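Home | Ask | Wardrobe | Log in
1 min read

Moths in the spare room, what works?
Nabila Setiawan

I've found 3 moths since March and I'm fed up! Cedar balls did nothing. My cords and jumpers hang on plastic hangers. 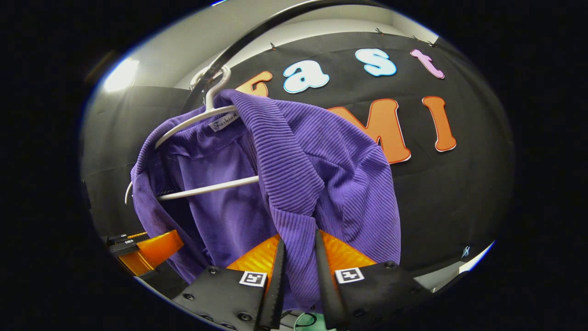
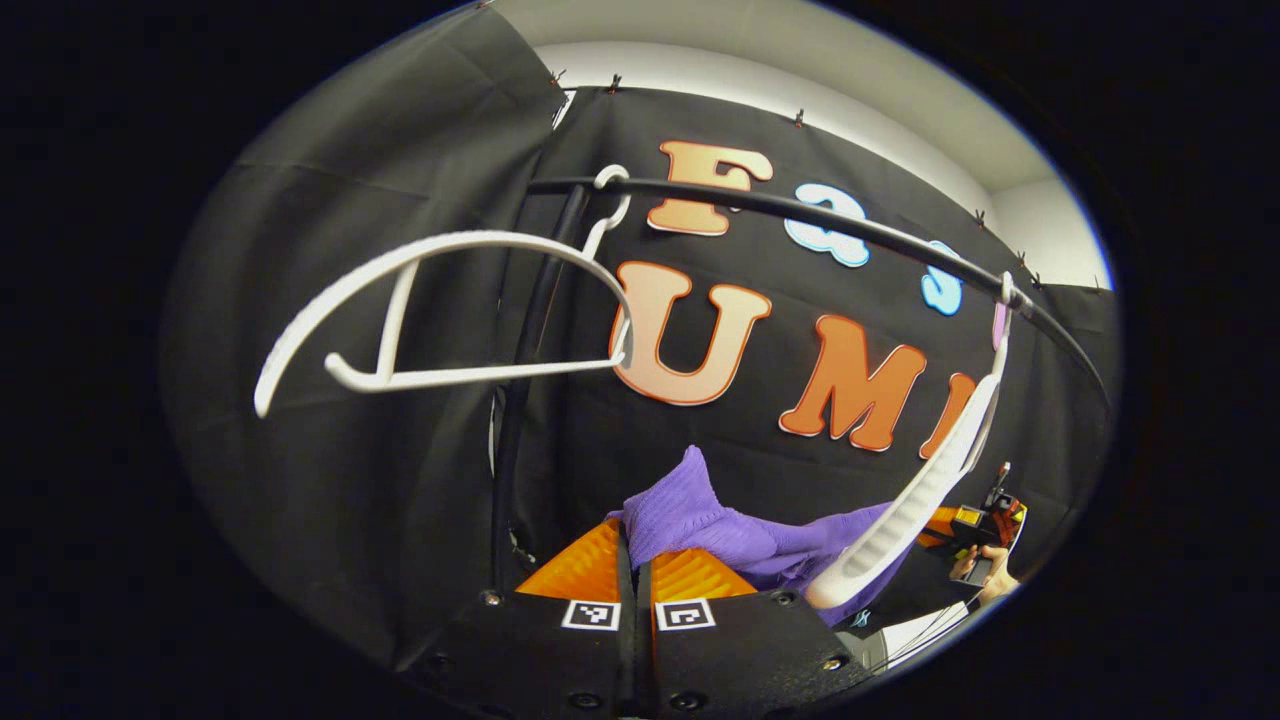 Do I really have to wash everything, or just the wool?

Dorkitz
Wool first, and silk if you've got any. Bag jumpers and freeze them for 2 weeks, then hoover the skirting boards (I skipped that and they came back).

Bugti
lavender. my nan swore by it

Contact | © Billirow | Back to top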